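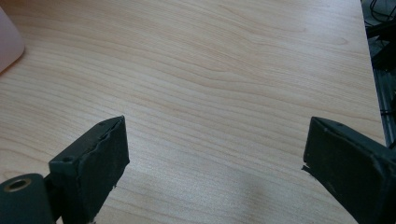

The hand-held gripper, open over the table. The pads have seen some use.

August
By Ayten Yalçınkaya

The robotics club at Saraç has a rule that whoever drops the cup writes it down. By my second visit the notebook was on its third cover, and the handwriting in it, which begins in tidy blue capitals, had collapsed into something a pharmacist would send back.

The club is entering Danirura, a student competition in which a machine must clear and set a table that it has never met. Eight teams got through the first round. Most of them, I'm told, have a budget. Saraç has five members, a room with one window that opens, and a gripper you work by hand, squeezing it shut around a thing and putting the thing somewhere else, over and over, so that a computer may one day have an opinion on the matter.

"People hear robotics and want to see it walk," says İlker Başaran, the team captain. He is nineteen and has the manner of a man who has sat through many meetings. "I show them this and they ask where the rest of it is."

There are two İlkers, which the club has solved by calling the other one Kırmızıgül, as if he were a footballer. Kırmızıgül looks after the finger pads. They are dark, blocky, slightly rubbery things, and they wear the way shoe heels wear. The covering has begun to lift along the top of one, and a small torn flap sticks out from the inner edge of the other. He has views on glue. I heard them for most of a lunch hour, and I could now hold my own with a cobbler.

So far the club has recorded 3,651 attempts. An attempt lasts as long as it takes to pick something up, move it and let go. Doğukan Dağdelen, who did a great many of them over the spring break, says the first hundred are interesting. After that he listened to a history of the Ottoman navy, all of it, and then started on the Venetians.

I was given a turn. You stand at the table, open the fingers wide and come down on the object with what you take to be confidence. My confidence knocked a saucer sideways. Hanyu Qiu, who sorts the recordings, watched it back on her laptop and asked politely whether I had meant to do that. She threw it out. She throws out a lot, including anything where the person visibly changes their mind halfway, and this has caused some feeling in the club. Dağdelen lost around 80 in one afternoon and went for a walk.

What the machine makes of it all is harder to say. In last month's trial it set down a plate so gently that Başaran filmed the replay on his phone. Then it went back and picked the plate up again, and kept doing so until Kırmızıgül pulled the plug. The notebook entry reads "plate, yes, many times."

Sterkska, the favorites, are said to have a ceiling rail and matching jackets. Başaran has looked into jackets. For the same money they could have new pads, and Kırmızıgül has already picked out the glue.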